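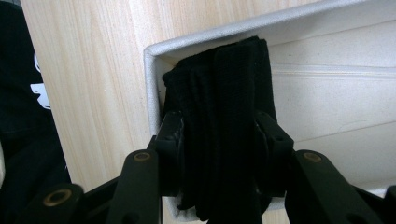

Re: [windside-members] Away allocation and the meeting with the club

From: Efa Morgan
To: windside-members
Time: 21:14

Lowri Gape wrote:

> Can someone confirm the numbers for Estden away? The club site says
> 1,645 but the post on the Uketti board says the lower tier is closed,
> and that would take it well below that. Also, did the meeting with the
> club go ahead, and were minutes taken? I was told the manager was going
> to attend and then that he wasn't.
>
> Lowri

Lowri, answers in order.

1. Allocation. 1,645 is the initial figure and it is correct as of this afternoon. The lower tier is not closed. Rows A to D are netted off for sightlines, and those seats were never part of the 1,645. The Uketti post seems to be working from last season's plan, when the away end was at the other side of the ground.

Of the 1,645, 600 go to season ticket holders with enough away points. The remainder goes to members, then to general sale if anything is left. The points threshold for the first window is 185. If you are on 184 you wait for the second window. I asked about rounding for people who lost points when the cup replay was called off, and the ticket office said those points have been restored. Check your account before you write to them.

2. Meeting. It went ahead at the training ground in April. There were 4 of us from Windside and two from the club, the operations director and the head of ticketing. The manager did not attend. He was never on the list we were sent, so I don't know where that came from.

Minutes were taken by the club. We have a draft and have sent back two corrections:

- Item 3 says supporters "accepted" the change to the coach pickup point. We noted it. We did not accept it.
- Item 5 leaves out the question about stewarding after the Seo match. It was asked, and the answer was that a written reply would follow. We have not had one.

I will post the minutes to this list when both are fixed. Please don't forward the draft if you have been sent a copy.

3. Results and the squad. This was not on the agenda and the club declined to discuss it. Several people have written to me asking why we didn't press harder. The terms of the meeting limit it to matchday operations, ticketing and travel. Anything about team selection or contracts has to go through the open forum, and no date has been set for that.

Coach bookings for Estden close at noon the day before the match. Reply to me directly, off list, with your membership number and pickup point.

Efa

--
windside-members mailing list
To unsubscribe, send a blank message with "unsubscribe" in the subject line.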